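Rultance: Bench Technician, Workstation Refurbishment (2 positions)

Rultance takes in used business workstations, strips them to the chassis, tests the parts and rebuilds them for resale. The bench handles 48 machines a week. We are adding two technicians to the day shift.
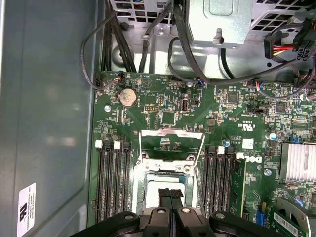 Navurmont, May

The job is manual and repetitive. Most units are Dell towers with a single-socket board and memory slots on both sides of the processor. A technician is expected to open the socket frame, remove or fit the processor, reseat memory and close up without damage to contacts or latches. Training on this takes 8 shifts and is paid.

Boards arrive in mixed condition. Scuffed metal, old foam strips and dust are normal and are not grounds for rejection.

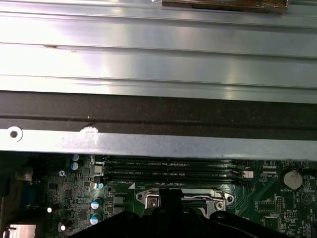 Cosmetic grading is done at a separate station by Dezső Kiss, so bench staff record only faults that affect function: bent pins, broken latches, stripped screws, dead slots.

Duties

1. Log the unit in Clonus, our stock system, before opening the case.
2. Remove the processor and read the markings on the lid. Enter the full model and spec code. A typical entry is XEON E5-1630V3, SR20L, 3.70GHZ. Hold the part by its edges.

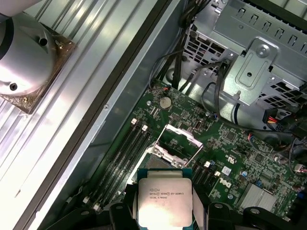 3. Inspect the socket under the lamp before refitting anything.
4. Check cable routing below the drive bracket. Data and power cables must clear the fan and must not press on the board headers.
5. Test the coin cell and replace it if the reading is low. Clean the holder. 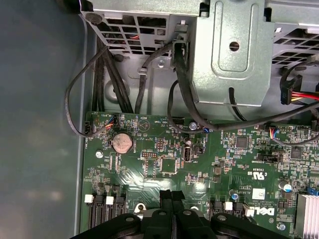

Requirements

Good close vision, corrected or not. Steady hands. Able to read part numbers in English. Earlier repair work is useful but not required. Applicants should be able to lift a full tower onto the bench.

Pay and hours

1,540 per month before tax during training, reviewed when training ends. Shift starts at 7:00 a.m. Gloves, wrist straps and hand tools are supplied.

To apply

Send a one-page resume to Béla Borbély, bench supervisor, at the Orbán Street workshop. Shortlisted applicants will do a short practical test on a scrap board.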